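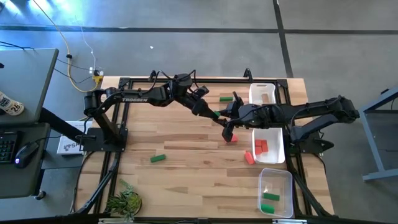 Mineral oil is all you ever need on a block top, wrote one reader under our first project post, and anything fancier is a waste of a student's money. We liked that comment a lot. It was blunt, it was testable, and half of our group already agreed with it. So it became the question for the whole term.

Oil, Wax or Nothing: Finishes on Butcher-Block Tabletops
Materials and Making, final project report
Esuvgate Technical College
March 14, 2019

Why we picked this

Butcher block is everywhere once you start looking for it. It is in kitchens, school shops, coffee counters and the back rooms of bakeries. It is made by gluing narrow strips of wood side by side, with the end joints staggered so that no weak line runs straight across the top. That makes a strong, handsome surface, and it also makes one with a great many glue lines, each of which is a place where water could get in.

Most of the advice we found online was about cutting boards. A tabletop has a different life. It gets coffee rings, tape, pencil, elbows and the occasional wet umbrella, and it rarely gets washed under a faucet. We wanted to know which finish suits that kind of use, and how much trouble each one is to keep up.

What we used

Pustell, the lumberyard on the edge of town, sold us one maple panel 2440 mm long at the offcut price (it had a scratch on the underside, which did us no harm at all). We cut it into 101 small squares, sanded them all the same way and wiped off the dust.

Twenty-five squares got plain mineral oil from the drugstore. Twenty-five got Volgate, a tung oil blend. Twenty-five got Ongart, a soft paste made of beeswax and oil. Twenty-five were left bare. The last square was put away in a drawer, also bare, so we would have something untouched to hold the others up against.

We followed the directions on each can. Volgate wanted two coats with a long wait in between, and the wait nearly broke us. The smell is nutty and quite pleasant for the first hour and less so by the third.

What we did to them

Water rings. We set a wet glass on each square overnight and looked at the mark in the morning, then again after the square had dried for a week.

Stains. Coffee, mustard and blue marker. Each stain sat through a class period and was then wiped with a damp cloth. If that failed we tried dish soap.

Wear. This was the big one. We wiped squares with a damp cotton cloth under a small weight until we had done 3000 strokes for the whole set, shared out evenly among the finishes. We took turns and kept a tally on the wall. A podcast helped.

What we found

Bare wood did badly with everything, as you would guess, but the speed of it surprised us. The coffee was into the grain before the first person had finished writing the label. The surface also turned fuzzy after the water test. The grain had lifted, and it needed sanding to feel smooth again.

Mineral oil did better than bare wood on coffee and mustard and only a little better on water rings. It was by far the easiest to put on. It also faded the fastest in the wiping test, and by the end those squares looked dull and thirsty. A fresh coat brought them right back, in the time it takes to eat a sandwich.

Ongart was the best to touch. Everyone who came by our bench picked up those squares first. Water beaded on the surface nicely at the start. The marker, though, sat in the wax and smeared when we rubbed it, and a warm mug left a cloudy ring that we had to buff out.

Volgate held up best overall. The water rings were faint in the morning and mostly gone after the week of drying. Coffee wiped away. It had the least change in the wiping test as well, and we compared it again and again with the square from the drawer to be sure we were being fair. It did darken the maple to a honey color, and if you want your table to stay pale you may not like that.

Nothing we tried stopped the blue marker. Keep markers away from your table!

Back to the comment

Was our reader right? Partly. If you are happy to oil a top every month, mineral oil does a decent job for very little money, and there is nothing difficult about it. For a table that gets hard use and not much attention, we would put in the extra days for the tung oil. We posted our results under the original comment and got a reply that said, fine, but try it again after a summer. Fair enough. We have kept five squares of each finish by a south-facing window and plan to look at them in July.

Things we would change

Our wiping pressure was not even. Some of us lean and some of us don't, and the weight only helped so much. A simple sliding rig would fix that.

We used one kind of wood. Walnut or oak could easily behave differently, and a top that mixes pale and brown strips might show stains on one and hide them on the other.

We also judged the stains by eye, with a printed scale from none to severe. Next time we would photograph each square under the same lamp, which would have settled several arguments about mustard.

Finally, let oily rags dry flat outdoors or keep them in a metal can filled with water. Tung oil gives off heat as it cures, and a wad of rags in a trash bin can catch fire. Our shop has a red can with a lid for this, and it was half full by the time we were done.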